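¿Cómo medirse bien la tensión en casa? Me salen números distintos cada vez

Publicado en Corazón y circulación – Preguntas de la comunidad

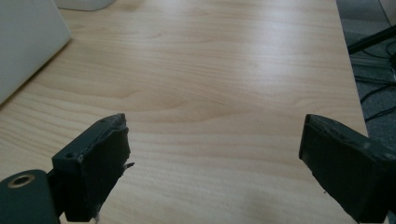

Hola a todos, os leo desde hace tiempo y por fin me animo a escribir. En la última revisión, allá por abril, la enfermera me encontró la tensión un poco alta y me pidió que me la tomara en casa durante una semana, mañana y noche, y que llevara las cifras apuntadas. Tengo 61 años, camino bastante, no fumo desde que nació mi nieta y nunca me había preocupado de estas cosas (mi madre sí que era hipertensa, todo hay que decirlo). Me siento a la mesa de madera clara, de esas con la veta ondulada, apoyo el brazo encima y le doy al botón. Y aquí viene el lío: la primera medida me sale siempre alta, la segunda baja bastante y la tercera a veces vuelve a subir. ¿Cuál apunto? ¿Hago la media? ¿Me quedo con la más baja, que es la que me gusta? Mi tensiómetro es de brazo, un Plostier que me regalaron mis hijos, y el manguito me queda justito, cierra pero por los pelos. Perdonad el rollo y gracias de antemano, que da gusto leeros.

Toivo Heinonen

—

MariCarmen_Huerta

Hola, Toivo, bienvenido y no pidas perdón, que aquí todos nos enrollamos. Lo que cuentas me pasó a mí clavado cuando empecé. La primera toma suele salir más alta, entre los nervios y que una viene de tender la ropa o de subir la compra. A mí en el centro de salud me enseñaron a sentarme cinco minutos antes, tranquila, con la espalda apoyada, los dos pies en el suelo sin cruzar las piernas y el brazo descansando a la altura del corazón. Nada de café ni de ejercicio en la media hora anterior, y al baño antes, que parece una tontería y no lo es. Y callada, que eso es lo que más me cuesta – mi marido tiene la manía de preguntarme qué hay de cena justo cuando se está hinchando el manguito.

Me hago dos tomas con un minuto o dos de descanso entre una y otra, y apunto las dos, con la hora. La media ya la saca la enfermera, que para eso tiene el ordenador. Lo que no debes hacer es quedarte con la que te gusta, aunque te entiendo perfectamente, ¡yo lo hice una temporada y me llevé una buena regañina!

Y lo del manguito míralo bien. Si te queda pequeño para tu brazo, puede darte cifras más altas de las reales. Mídete el contorno con una cinta de costura, a media altura entre el hombro y el codo, y compáralo con lo que pone en el manguito o en las instrucciones. Yo tuve que comprar la talla grande aparte y en la farmacia me la pidieron de un día para otro. Un abrazo y ya nos contarás qué tal la semana.

—

pepelu_45

Yo uso uno de muñeca y me va de maravilla, no me complico. Quita la sal y ya verás.

—

Rosalía G.

Añado una cosilla a lo de MariCarmen, que lo ha explicado muy bien. Llévate el aparato a la próxima consulta y pide que te lo comparen con el suyo. El mío marcaba de más y llevaba meses asustada sin motivo. Los de muñeca pueden valer, pero son muy sensibles a la postura y a mí me recomendaron el de brazo, así que yo seguiría con el que tienes, con el manguito de tu talla. La sal sí conviene vigilarla, aunque la medicación o lo que haga falta que lo decida tu médico cuando vea los números. Y si algún día te sale muy alta y además notas dolor en el pecho, falta de aire, debilidad en un lado o te cuesta hablar, no esperes a repetirla y llama a urgencias. Ánimo, que a la semana ya lo haces con los ojos cerrados.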